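Le robot fera-t-il la chambre ? Notes pour l'exposé de Fokirard
Durée prévue : 46 minutes, questions comprises. Micro-cravate, télécommande dans la poche gauche.

Ouverture

Ne pas saluer trop longtemps. Commencer par la question : qui, dans la salle, confierait sa chambre à une machine pendant une matinée, sans surveillance ? Laisser les mains se lever ou pas. Garder la réponse pour la fin.

Dire d'où je parle : huit ans de maintenance en atelier, puis le conseil aux acheteurs. Je n'ai rien à vendre ce matin. J'ai vu des machines formidables visser, souder et palettiser, dans des cellules où chaque pièce arrive au même endroit. J'ai aussi vu les mêmes machines s'arrêter net pour un carton posé de travers. (Petite pause.)

Préciser le vocabulaire une fois pour toutes. Une corvée, pour moi, c'est un travail qui commence par un désordre que quelqu'un d'autre a laissé.

Ramasser un objet plat

Prendre le cas le plus bête : un cadre par terre. On le ramasse sans y penser, en glissant un ongle sous le bord ou en le faisant basculer du pied contre le mur. Une pince à deux doigts n'a ni ongle ni pied. Il lui faut une prise, et un panneau plat posé sur du carrelage n'en offre presque pas.

Insister sur l'épaisseur. Le bord clair ressort bien sur le sol sombre, mais la tranche est mince. Et nous sommes en simulation, donc dans le cas gentil : pas de poussière sur l'objectif, pas de doigt usé, pas de câble qui traîne si on n'a pas pensé à le modéliser.

Question à poser aux vendeurs quand ils montrent leur pince : et si l'objet est plus large que l'ouverture ? La réponse est souvent un autre outil, en option. Noter le prix de l'option.
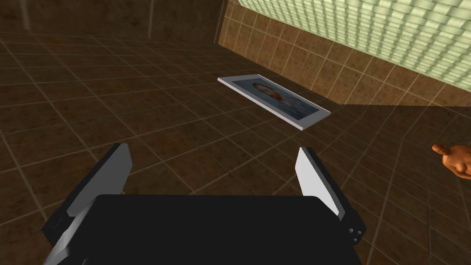
Les chiffres qu'on nous donne

Citer l'essai de Jendura, puisque tout le monde m'en parle. 900 tentatives de rangement, 65 % de réussite annoncée. Lire le chiffre lentement.

Demander ensuite ce que contiennent les 35 % qui restent. La plaquette ne le dit pas. Un objet mal posé et un objet cassé comptent tous les deux pour un échec, et pourtant chez moi cela ne coûte pas la même chose. Elle ne dit pas non plus qui remettait la pièce en état entre deux essais. Si c'est un technicien, je veux voir ses heures dans le tableau.

Comparaison avec l'atelier : une cellule qui réussit deux fois sur trois, on la débranche avant la pause. (Si quelqu'un proteste que la recherche avance : oui, elle avance. Je parle de ce qu'on peut acheter.)

Sauter le graphique de Trudbridge si on est en retard. L'idée tient en une phrase : leur temps de cycle est mesuré sur le geste seul, sans l'approche ni la reprise après erreur.

La table de chevet et ce qu'il y a dessus

Passer à la chambre. Demander à la salle de compter mentalement les décisions avant le premier geste. La lampe, on la déplace ou on travaille autour ? La figurine est-elle à sa place, ou oubliée là ? Le stylo, si c'en est un, va dans quel tiroir ? Aucune de ces réponses n'est dans l'image, et un capteur de plus n'y changera rien.

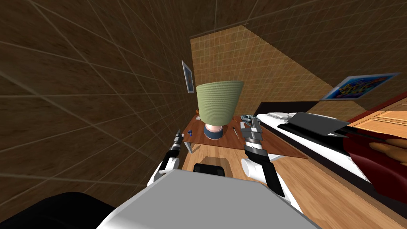
Chambre en simulation : une lampe à grand abat-jour vert, de petits objets sur la table, un bras de chaque côté.

Parler de l'abat-jour. Il est bien plus large que son pied et il masque une bonne partie de l'arrière de la table. Un humain penche la tête. Ici, il faut amener un bras derrière un volume qu'on renverse d'un coup de coude, et deux bras veulent dire deux coudes.

Glisser un mot sur le lit : couverture, oreillers froissés. Le textile reste ma réserve principale. Je n'ai encore rien vu de convaincant hors d'une vidéo accélérée. Rappeler de toujours demander la vitesse de lecture.

Ce que j'accorde

Être juste. La simulation permet de rater sans rien casser, et de recommencer autant qu'on veut. Pour préparer un geste répétitif, je la recommande à mes clients. Pour un atelier, des bacs calés et des pièces connues, on peut signer dès maintenant, avec une clause de reprise.

Pour la maison : j'attends un essai d'un mois chez des gens qui ne travaillent pas pour le fabricant, avec les pannes publiées. Revenir à la question du début et refaire lever les mains.

Questions probables

« Et les aspirateurs ? » Un seul geste, un seul plan, et on range le sol avant de les lancer.
« Dans combien de temps ? » Ne pas donner d'année.
« Quel modèle achèteriez-vous ? » Renvoyer à la grille d'achat, photocopies près de la porte.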